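**Best way to store dahlia tubers over winter without a garage?**

Asked by Kalliopi Kneževič

Hi all! First year growing dahlias and I've gone completely potty for them. I ended up with 22 plants in the end (started with 6, then a neighbour was splitting hers, you know how it goes) and they're still flowering away like mad by the back fence. We're on heavy clay and it sits wet all winter, so I don't fancy leaving them in the ground.

Trouble is I've no garage and no shed worth the name. There's a cupboard under the stairs, a spare room with the radiator off, and a loft I can only get into with a ladder. Where would you put them, and what do you pack them in? Also do I wash them first or leave the soil on? I've read both.

Most of mine are a dark red one sold as 'Clenel', if it makes any difference.

---

**Answer 1** (444 people found this helpful)

Oh you've picked a good hobby! Spare room with the radiator off, every time. You want it cool but never freezing, and under-stairs cupboards are nearly always too warm, especially if there's a heating pipe running through. Lofts swing up and down too much. Mine went to mush up there one January.

What I do:

- Wait for the first proper frost to blacken the tops, then cut the stems down to a hand's width.
- Lift with a fork, starting well out from the stem. The necks snap very easily and a tuber with a broken neck won't grow, however fat it is.
- Turn them upside down for a week or so to let the hollow stems drain.
- Label them NOW. Write on the tuber itself if you like, a soft pencil is fine.

On washing, with clay I would. It sets like brick round the crown and hides any rot. Let them dry properly afterwards -- a few days on newspaper -- before they go anywhere near a box.
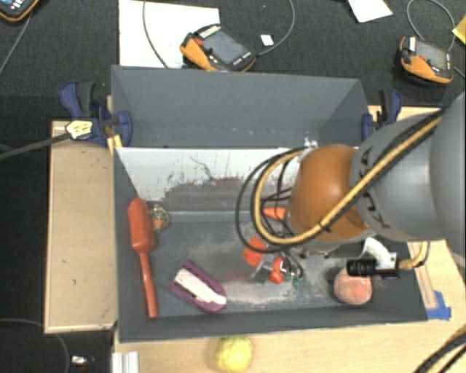
For packing I use old compost, bone dry, or the wood shavings they sell for hamsters. Enough to cover them and keep them from touching each other. Don't put a tight lid on. Then check them once a month, cut out anything soft, and if they're wrinkling like old carrots give the packing a tiny mist of water. Pot them up in April and you'll have shoots before you know it!

---

**Answer 2**

just leave them in and put a load of mulch on top, mine have been fine 3 years running. sandy soil here though

---

**Answer 3**

Agree with the first answer except I don't wait for frost any more. Some years it doesn't come till Christmas and by then the ground is a bog. I lift mid November whatever they look like and haven't noticed any difference.

One thing to add: wrap a few in cling film as an experiment. Small pieces, dry, each wrapped on its own. It sounds bonkers but I tried it with my 'Transka' and 'Berisha' and lost one out of the lot, and they take up next to no room -- handy for a spare bedroom. Big whole clumps don't suit it, so divide first, and make sure every piece has an eye. If you can't see the eyes yet, keep the clump whole and split it in spring.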